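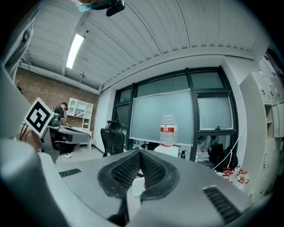 The Hand Should Come Before the Headset

Friday, May 4, 2018

Print this article | E-mail this article

By Vitalii Tkachuk

Laboratories that teach robots by demonstration must decide early who will hold the tool, and how. The question receives less attention than it deserves. Budgets are written around arms, control stations and computing time, and the method of demonstration is often settled by whatever equipment was purchased first. It is the view of this writer that teaching with a hand-held gripper should be the ordinary starting point for manipulation work, and that remote control should be reserved for those tasks which require it.

The case rests first on the quality of the demonstration. A person holding a gripper feels its fingers close. Resistance, slip and weight reach the wrist directly, and the person corrects for them without pausing to think. An operator at a remote station must infer the same things from a screen, and the resulting motion shows it: long hesitations before contact, several small approaches where one would do, and a grip harder than the object calls for. A learning system that is given such motion will copy it faithfully, hesitations included.

During the Zirkdale program, our group at Trerkby collected 2356 demonstrations of simple pick-and-place work. Of these, 438 were recorded by remote control and the remainder by hand. Reviewers rejected a larger share of the remote recordings, most often for faults in the last moments before the grasp. We do not claim that one program settles the matter. The operators differed in experience, and the remote station was replaced in October, partway through the work. The pattern was nonetheless plain enough to change our practice.

There is also the matter of place. A hand-held tool can be carried to a desk, a supply room or a loading area. Objects can be handled where they are normally kept, among the clutter that normally surrounds them. A fixed arm demands that the work be brought to it, and a robot taught only at a cleared bench tends to perform well only at a cleared bench.

The objections are serious and should be stated fairly. A human arm can reach positions that a given robot cannot, and it moves at speeds the robot may be unable to match. Demonstrations made by hand must therefore be checked against the machine that will carry them out. The Karpenko method, which replays each recording on a model of the arm before it is accepted, is slow, but we have found nothing better. Remote control has the advantage that whatever the operator does, the robot has already done. For work behind shielding, at height or with hazardous materials, it remains the only responsible choice.

A further objection concerns consistency. People tire, and a demonstrator late in the afternoon does not move as the same person did in the morning. The Flavunard guidelines limit a session to eight tasks before a change of demonstrator, and we have adopted that limit. Volume is a poor substitute for care. A set of 1000 recordings made by tired people is worth less than a smaller set made well — and it costs more to review.

Institutions preparing new programs should accordingly budget for demonstrators as skilled staff, with training and fixed hours, before they budget for a second control station.

Comments (8) | Share

Contact us | Copyright 2018 Trerkby. All rights reserved. | Back to top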